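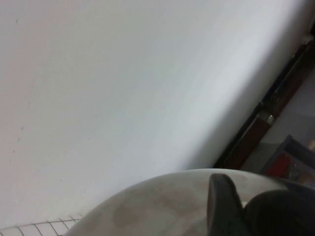 Filed under: Home and Other Expenses

The Couch Is Coming

25 February 2025

I ordered a couch in the fall. I mention the season because there have been others since.

It's called the Semple, and it comes in two colors, one called Oat and one called Other Oat as far as my eyes can tell. I sat on it in the showroom out by the Plernitz exit for long enough that a salesman asked if I was all right. I was fine. I was doing what every article about buying a couch tells you to do, which is sit the way you sit at home. At home I sit sideways with one leg over the arm, eating crackers. I left out the crackers.

It cost $1,088, a price I found suspicious, since everything else in the store ended in 99. I asked about it and was told that was the price. I liked that. I handed over my card and was promised the couch in 8 weeks.

You can probably guess how much of a promise that was. What I didn't guess was how much mail I'd get. Skadico, the people who make the Semple, have sent me far more messages than my own family has over the same stretch. Your order is confirmed. Your order is being prepared. Your order is moving to the next stage of preparation. In December I got one that said only "Great news!" and had nothing under it, and I've thought about it a lot. I still have it. I like to picture somebody at a desk who really did have great news and hit send too soon, and then lost their nerve.

There is also a tracking page. It shows a line with dots on it, and my couch is a dot. For a while it was on the second dot, then it moved to the third, and one morning in January it was back on the second. I called. A very nice person explained that the dots were "more of a guide." I asked what they were a guide to and she said she'd put me on hold to find out. The hold music was pretty good, which is how I know we're all doomed.

In the meantime I have been sitting on a folding camp chair with a cup holder. I gave away the old couch the weekend after I ordered the new one, because I am an adult who plans ahead. A young couple came and got it with a borrowed pickup and they were so happy with it that I almost asked if I could visit. It had a dip at one end in the exact shape of me. I hope they've found the dip. I hope one of them is my height.

The camp chair is fine for one movie. Past that, you start to notice the bar across the front, right where your legs stop being able to feel things -- and then you don't notice it, and you stand up and fall down. I've started going to bed early. People have told me I look rested.

Guests are harder. I have one camp chair and two kitchen stools, so a visit at my place has a seating order, like a royal wedding. My sister brought her own cushion at New Year's and left it here, which I took as a comment. 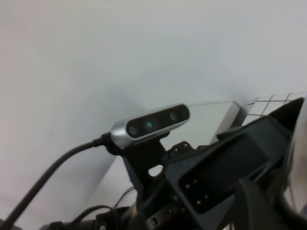

The delivery window

Last week I heard from an entirely different company. Plustar does the actual driving, and Plustar wrote to say they were ready to schedule me. I would like to tell you I was calm. I answered in under a minute, from the checkout line, holding up a man with a single lime.

They offered me a day in April and a window of 4 hours, and asked me to measure. They wanted the front door, the hallway, the turn at the top of the stairs, and "any other point of concern." I've lived in this apartment for years and it had never crossed my mind to have points of concern. Now I have several. The stairs alone took me an evening. There are 18 of them, a fact I know because the form required it, and there's a turn near the top that I've only ever taken at a slight lean with groceries.

I cut the shape of the couch out of taped-together cardboard and walked it up myself, to see. The downstairs neighbor came out halfway through. She looked at me, looked at the cardboard, and asked if it was for the theater. I said yes. It seemed quicker.

The cardboard made the turn, though I'll admit it bent some, and the Semple has what the brochure calls a solid kiln-dried frame. I've written "should be OK" on the form under points of concern and sent it in.

The tracking page still has me on the second dot. I've moved the camp chair over by the window so I'll be able to see the truck.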